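Jan 25, 2025

Workshop notebook, glaze and wheel side

Opened the kiln this morning and the Sketdale bowls are mostly good! The tenmoku broke to rust on the rims just the way I wanted, and the liner glaze finally sat flat. Two have pinholes near the foot (same shelf, lower left), so I'm putting them aside for a refire and not touching the recipe yet. I always want to fiddle with the recipe. Resist.

Order for Cordeiro is 39 tumblers, and they've asked for the speckled clay again. I'd love to say yes, but the last bag of Trallitel was short as anything and cracked at every handle join. Wedged it with a bit of the smooth stuff, 4 parts to 1, and threw a few test cylinders. Much nicer to pull, and the speckle still shows. If anyone else is using that bag, the blend is in the lidded tub under the slab roller, so please don't tip it in the reclaim!

Cletent stall notes while I remember them. The mugs went first, as ever. People picked up the butter dishes, lifted the lids, said lovely things and put them down again, so I think the price is fine but the knob is too fiddly. Want to try a wider one, maybe a little loop instead, something you can grab with greasy fingers.

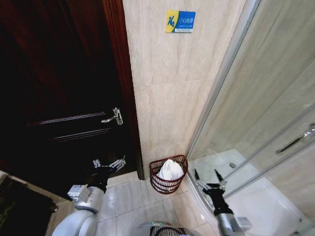
Other thing from the stall: everybody asks what colour the blue will be "in the next lot", and I never have a decent answer. Going to make proper test tiles this time, 2 coats and 3 coats on both clays, with the numbers scratched in the back before bisque and not pencilled on after (learned that one).

Still to do: trim the tumblers under plastic, mix 200 g of the blue for tiles, sieve it twice, order more wax resist. Kiln is free if anybody wants a bisque on, just write it on the sheet.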